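Weekend counter and table staff wanted, Underow coffee bar, Clenholm

Posted Jun 12, 2024
Ref 2741

Need people quickly. Two of our weekend lot are off to college jobs and the summer rota has holes in it. If you can carry a tray, talk to strangers and turn up when you said you would, please read on.

Where: Underow, bottom of the hill in Clenholm, next door to Anditz Cycles. 22 seats inside, plus the bench when it's dry.

Hours: Saturdays and Sundays, 7.30 till 3. Odd Friday afternoon if you want it. No evenings. We shut at 4 and the last hour is covered already.

What you'd be doing:
Taking orders, at the till and at the tables
Filling takeaway cups, lids on properly, straws out when asked for
Clearing and wiping down, all day, it never stops
Restocking cups, lids, napkins, sugar, stirrers from the back cupboard
Washing up when the machine is full (often)
Putting the bins out by the side gate at the end

You would not be on the espresso machine to begin with. If you want to learn we'll teach you, usually Friday afternoons when it's quiet. Some people never want to and that's fine by us.

It gets busy. A good Saturday is around 200 drinks before lunch, most of them to take away, and people coming off the early train all want theirs at once. You'll be on your feet. There is a step down to the kitchen which everybody trips on in the first week.

Who we'd like: 16 or over. Experience nice but we've taken on plenty with none. Steady hands. Able to add up if the till goes down. Must be OK handling milk and nuts, we can't keep them off the counter. Clean shoes that cover your toes, dark trousers, we give you the apron.

Pay: hourly, same rate for everyone on the floor whatever your age, tips shared out on Sunday after close. Paid break. Free drink each shift and whatever cake is left over at three. Bus fare back if you live out past the bridge.

Trial shift: one, paid, two hours. We'll show you the till and the cupboard, then you do a bit of everything. Mostly we look at how you are with the takeaway cups, as that is most of the job. Putting a lid on without squashing the cup, getting the straw into the sip hole, handing it over upright.

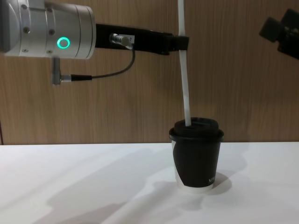

Jiang says the lids are the bit that takes longest to learn, and to press round the rim with your thumb, never down on the middle. Also says to bring a second pair of socks, for reasons to do with the sink.

How to apply: come in and ask at the counter, any weekday after 2, or drop a note through the door with your name, a phone number and which days you can't do. No CV needed. Put the ref on it please as we are also advertising for a kitchen porter and the notes get mixd up.

We'll ring everyone by the end of June, yes or no. Start is the weekend after your trial if it goes well. Holidays already booked are fine, just tell us at the begining and we'll work the rota round them.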